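**Backdrop letters – pins, clips or glue??**

elton_erdal · 10 Mar 2024
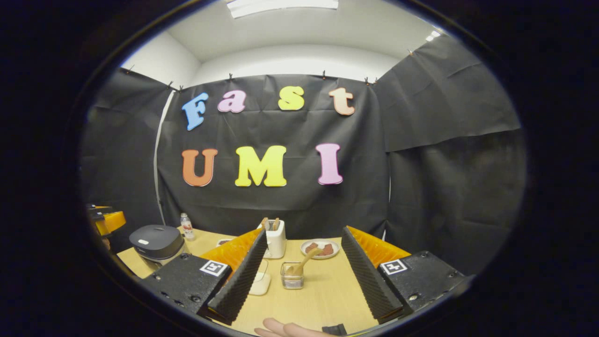
Need opinions quick, doing another one of these for the Hestwood hall. Last lot I cut from card, did the white border round each one and it took ages. Black fabric, two rows, "Fast" on top and UMI under it, six clips along the top edge. Letters fine. Fabric not so fine, wrinkles. Next one is nearly 1000 mm longer. Do I iron it, steam it, or just add clips? Also table in front again – toaster, rice cooker, plate etc. Too much?

Erdal

---

**miroslava_v**

Steam. Hang it first, then steam it. Ironing is a waste, you fold it to carry it and its creased again.

---

**rocio_q**

Disagree, more clips. Six is mean for that. Pull it tight sideways as you go, start in the middle.

---

**miroslava_v**

More clips just gives you more little swags at the top. Done it. Looked like a pub curtain.

---

**rocio_q**

Then you had them too far apart!! Weight in the bottom hem sorts the rest. I used an old chain, 900 mm, stitched in.

---

**shaimaa_a**

Leave the wrinkles, you only see them if you're looking. I'd worry about the peach t – pale next to the yellow. Go darker. Pink and orange ones are lovely.

Table: keep the toaster with the bread up, it's cheerful. Lose the plate maybe.

---

**elton_erdal**

Keeping the plate, sorry. Fair point on the t tho. Will try the chain AND borrow a steamer. Anyone know if Effiong still sell black cotton by the metre?

---

**rocio_q**

They did in October. Ring frist, the shop shuts for lunch.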